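Speaker notes: Putting Things Away, Over and Over
Rostdale community tech evening, 27 Jan 2026
Talk plus questions. Clicker is in the side pocket of the laptop bag.

OPENING

Good evening, everybody, and thank you so much for coming out when it's this cold. I know a few of you came straight from work and haven't eaten, so please do get up and help yourselves to the soup at the back whenever you like, you won't put me off.

Say who I am. Keep it short! Four years on the data side at Fletovix, before that I taught middle school science, and I still talk like it, sorry in advance to anybody in the front row.

Thank Precious Engelbrecht for the invitation, and for lending me her own adapter when mine turned out to be the wrong one. (Give it back before leaving.)

WHAT I WANT TO TALK ABOUT

When people hear that a robot has "learned" to tidy a table, I think most of us picture somebody very clever typing very fast. There is some typing. But the bigger part of my week, and the part I've grown fond of, is people doing ordinary chores by hand, with a gripper in each fist, so that a learning system has something to learn from.

We call one run through a chore an episode. You start with things a certain way, you do the task, you end with things another way, and you stop recording. Then you set it all up again, a little differently, and off you go. A good episode is short and a bit dull to watch.

Pause here and ask who has taught a child to tie a shoe. Let a couple of people answer, it always warms up the room. The point I'm after is that you can't do it by talking. You do it slowly, next to them, lots of times, and on different shoes.

THE VANITY TASK

Our project this winter is called Pavex, and it's household tidying: desks, kitchen counters, shelves, and my favorite, the vanity table. The instruction we give is one line long. Pick up the small items from the top and put them in the drawer. 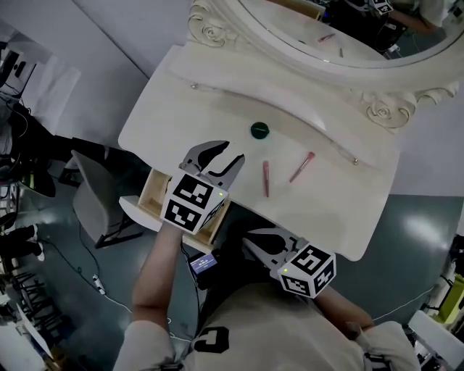 Lip products are wonderful little troublemakers. A tube that lies on its side wants to roll the moment you touch it, and a tube standing on its end wants to fall over, and the fingers have to come in from a different direction for each one. So when we plan a session we write both into the sheet, standing and lying down, near the edge and farther back, and we shuffle the order so that no one gets into a rhythm. People get into a rhythm so easily! I do it myself. After twenty runs your hand has decided where the lipstick is before you've looked.

Then there's the mirror. Talk about the mirror for a good minute, because people always ask. A mirror gives you a second copy of some of the items, and a second arm moving about. You and I learned to ignore that when we were very small. A learning system hasn't, and the only cure I know is plenty of examples with mirrors in them. Anything see-through is the same kind of headache, clear plastic most of all.

The black and white squares on the grippers are how we work out where each hand is and which way it's turned. If a sleeve or a thumb covers them for too long we lose the hand, and that episode goes in the reject pile. We ask people to keep their cuffs pushed up. They forget, and I forget to remind them.

THE NUMBERS (slow down here, they're small print on the slide)

We recorded 668 episodes of the vanity task in our first full block. Of those, 141 were rejected. When I first saw that I was pretty low about it, I'll admit, and I went and ate my lunch in the car.

Fatima Hendricks sat down with me that afternoon and we went through all of them, and 126 came down to the same thing: the recording had been stopped too early. The item was let go and the person pressed stop right away, before the hand had pulled back out of the drawer. So the system would be learning a chore with its last second missing. We changed the instruction to "let go, pull back, take a breath, then stop," and it's written on a card now in Fatima's very nice handwriting.

If there's time, tell the story about the Buthelezi session, the one with the sticky drawer. If the clock says past eight, skip it.

WHAT MAKES A GOOD DEMONSTRATOR

Patience, mostly. Some of our best people have been knitters, and one used to pack cakes for a bakery. They move at an even speed and they don't mind a fumble. I want to keep fumbles, by the way. If you drop a tube and calmly pick it up again, please don't delete that one, it's worth having. A system that has only ever seen perfect hands has no idea what to do after a slip.

Two hands is harder than one. Most of us let the second hand float around doing nothing useful, and that gets learned too. We ask people to give it a job or park it.

QUESTIONS I'LL PROBABLY GET

Will it do my house? Not yet. Next trial is in March and it's still tables in our own rooms.

Does it get boring? Yes, by midafternoon. We swap tasks every hour and there's a decent biscuit tin.

Can I try the grippers? Yes please! The spare pair is on the side table with a tray of pens. Mind the cable.

Thank Precious again. Adapter!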